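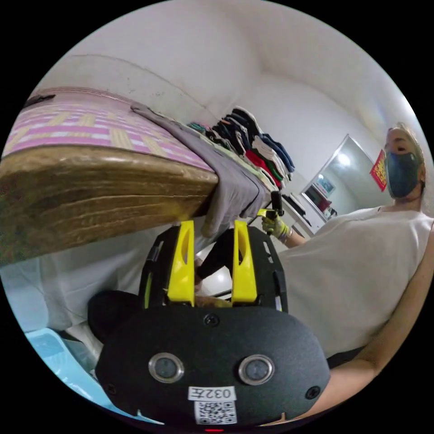
## 4. Setting up for a transit run

This section covers the Trescombe tube on the Nikolovski mount, with the Plillness capture program already installed on your laptop. If you have not balanced the mount yet, go back to section 3.

A transit run records the brightness of one star for several hours while a planet passes in front of it. The drop is small, often 1 percent or less, so the star has to stay on the same part of the sensor all night.

### 4.1 Before dark

1. Put the tripod on bare ground or a concrete pad. Wooden decks move when you walk on them.
2. Point the leg marked N toward north and press each foot down until it stops sinking.
3. Level the tripod head with the bubble. Inside the ring is good enough.
4. Attach the mount and hand-tighten the center bolt.
5. Fit the counterweight, then its safety screw, then the tube. Always in that order.
6. Check that the focal reducer is out. All settings in this section are for the full focal length of 662 mm.
7. Run the power cable down the inside of a leg and leave one loop of slack at the top.
8. Remove the cap and let the tube cool for at least 27 minutes.

> **CAUTION:** Never point the tube at the Sun, or slew across it, without the full-aperture solar filter in place. The camera shutter does not protect the sensor, and a moment at the finder can cause permanent eye damage.

> **CAUTION:** Do not loosen the declination clutch with one hand while holding the hand controller in the other. The tube can swing.

### 4.2 Polar alignment

1. Set the latitude scale to your site. For Fladidville users the scale is already set and the bolt has a dab of paint on it. Leave that one alone.
2. Start Plillness and choose **Mount > Align > Polar**.
3. Take the first frame. The program solves it against its star catalog and shows your position as a green cross.
4. When asked, let the mount turn in right ascension. Stand clear of the cable.
5. Take the second and third frames.
6. Turn the two azimuth knobs until the cross moves into the circle. Back one off before you tighten the other.
7. Adjust altitude the same way.
8. Repeat from step 3 until the error shown is under one arcminute.

If the program reports **No solution**, the usual cause is poor focus. Thin cloud will do it too. Focus roughly on any bright star and try again before changing any settings.

### 4.3 Choosing the target and comparison stars

1. Open **Plan > Transits** and enter your location and the date of the night's start. The program uses Universal Time internally, so a run that begins in the evening in North America may be listed under the next day.
2. Sort the list by depth. For a first run, pick something deeper than 1 percent with a host star brighter than magnitude 12.
3. Check the altitude column. The star should stay above 30 degrees from one hour before the transit to one hour after.
4. Select the target and slew.
5. Click **Compare** and mark at least two other stars in the field. Choose stars close to the target in both brightness and color.
6. Right-click each one and choose **Check variable**. Drop any star that comes back flagged.

Put the comparison stars well inside the field. A star that drifts over the edge at 2 a.m. is no use for the rest of the run, and the program will not warn you until the star is gone.

*Note:* September is a good month to practice from mid-northern sites. Nights are getting longer, and dew is not yet the problem it becomes later in the fall.

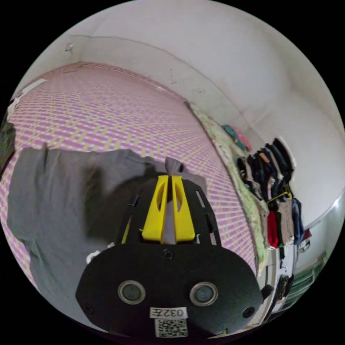

*Fig. 4-2. Hand-held gripper, label 032左.*

### 4.4 Focus and exposure

1. Focus until stars are as small as you can get them, then turn the focuser out slightly. A soft disk spread over more pixels gives steadier measurements than a sharp point.
2. Write down the focuser reading. On a warm evening it will change by morning.
3. Take a single 30-second exposure.
4. Hold the pointer over the target and read **Peak**. It should be near half of the camera's full range.
5. If it is higher, shorten the exposure or defocus a little more. If it is much lower, lengthen the exposure, up to two minutes.
6. Check the comparison stars the same way. None of them should be saturated.
7. Lock the focuser.

Do not change the exposure once the run has started. If you must, note the time – the fitting step in section 5 can treat the two parts separately, but only if it knows where the break is.

### 4.5 Starting the run

1. Set the laptop clock from the network. Timing errors of even a few seconds show up when results from several observers are combined.
2. Set the sensor temperature and wait until the reading holds steady.
3. Turn autoguiding on and watch the graph for a few minutes.
4. Open **Sequence**, enter the end time, and tick **Save as FITS**. Compressed image formats cannot be used for photometry.
5. Check free disk space. The counter next to **Start** gives the number of frames planned. A typical night with short exposures came to 961 frames on our test setup.
6. Press **Start**.

On a German-style mount the tube may need to change sides when the target crosses the meridian. Plillness pauses for this, flips, re-centers and carries on. Be at the mount for your first few flips to see that the cable clears.

### 4.6 Calibration frames

Take these before you move or remove the camera.

| Type | Exposure | Number |
|---|---|---|
| Dark | Same as the run | 9 |
| Bias | Shortest available | 27 |
| Flat | Peak at half range | 27 |

Take flats at dawn with a white cloth stretched over the tube. The focus position must be the same as it was during the run. Darks and bias frames need the cap on.

### 4.7 Common problems

**Brightness falls steadily all night.** Normal for the raw curve as the star sinks. Look at the curve divided by the comparison stars instead.

**Sudden step in the curve after the flip.** The flats do not match. Retake them and process again.

**All stars fade together.** Cloud or dew. Feel the front of the tube and turn up the heater strip if it is damp.

**Guide star lost.** Select a brighter one. Do not re-center the target by hand during the transit itself.

Section revised 16/05/2025 by Bohumila Vaněk. Data reduction continues in section 5.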